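Thread · 4 min read

We use cookies to improve your experience. By continuing you accept our cookie policy. Accept / Manage

1/ My brother-in-law asked me at a cookout when the robots are coming for my job. I sort and kit small electrical parts for a living. I told him I'd ask them, but they're still working on picking up the first one.

2/ Some background so you can judge how bitter I am. I've spent 11 years at benches, most of them at Wallin, putting the right bits in the right bins so somebody down the line can build the thing. It is dull work. My hands are extremely good at it and my brain is mostly elsewhere.

3/ Everybody has seen the videos. The robot does a backflip. The robot dances. Great. I have never once been asked to do a backflip at work. I have been asked to get a floppy wire out of a pile of other floppy wires about 952 times before lunch.

4/ So if you want to know how close we are, skip the backflip and look at the boring table.

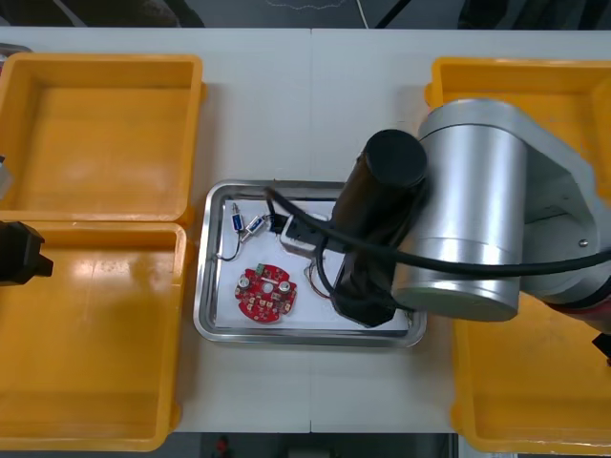 5/ Sorting is two jobs pretending to be one. There's knowing what a thing is, and there's getting hold of it, and the second one is where the money goes to die. Take that round red board in the tray. Rigid, flat, has an edge all the way around, and I'd still think for a second about where to put my fingers with two capacitors standing up on it. The thin copper-colored wires near it are worse. You can't grab a wire where it was a moment ago. It has opinions.

6/ Bins, on the other hand, I have no complaints about. Bins are the one part of this trade that was solved before I was born.

7/ People say "it just needs a better camera." Maybe! I wear reading glasses and half the time I'm not looking anyway. I know a harness is snagged because it feels snagged. There's a little tug, and my hand backs off before I've had a thought about it. Ask the sales guy how his gripper feels a little tug and watch him open a different slide.

8/ I did ask, by the way. Matulis brought a demo through our shop one August and it was lovely. 125 picks, all of the same plastic cube. I asked if we could try it on a harness. We broke early for coffee.

9/ Here is the kind of thing I had in mind.

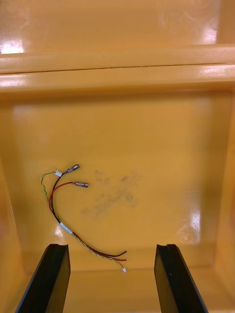

Black, red, a green-and-yellow twisted pair, and two black fingers. Good luck, everybody.

10/ Look at how many decisions are in that one bundle. Grab it by the white wrap in the middle and both ends swing. Grab it by the little white plug and you're dragging the rest behind you like a dog that doesn't want to leave the park. Grab the bare ends and I'd like a word with you.

11/ A new hire gets this wrong for maybe a week. Then one day they stop getting it wrong and can't tell you what changed. I've trained 7 people and I still can't write the instructions down. I tried once. The page said "hold it normally."

12/ Now the home version, because that's what my brother-in-law really wanted to know about. He wants a machine to do the laundry. A sock is a harness with no connectors. A fitted sheet is a harness designed by someone who hates you. And your house doesn't come with nice yellow bins and a clear white tabletop, it comes with a cat.

13/ I'm not rooting against it. My thumbs hurt. If Atside or Pitix or whoever wants to sell me a pair of arms that can untangle leads while I do the part where you notice the wrong board got shipped, I will hold the door open and carry the crate in.

14/ And they do get better. Slow is fine, too. A slow machine that works all night beats me, and I'm the first to say so — I'm asleep all night. The trouble is a slow machine that needs me standing next to it. Then we're both slow and one of us wants a sandwich.

15/ So my test for any of these things, shop floor or kitchen: leave the room. Go get a coffee. Come back and count what's in the right place, what's in the wrong place, and what's on the floor. Nobody has ever put that in a demo video. I would watch the whole thing.

16/ Anyway, I told him he should worry about his own job. He's in gutters. He said a robot could never do gutters, and then he told me about a robot that does gutters.

Get threads like this in your inbox. Enter your email to subscribe. Unsubscribe anytime.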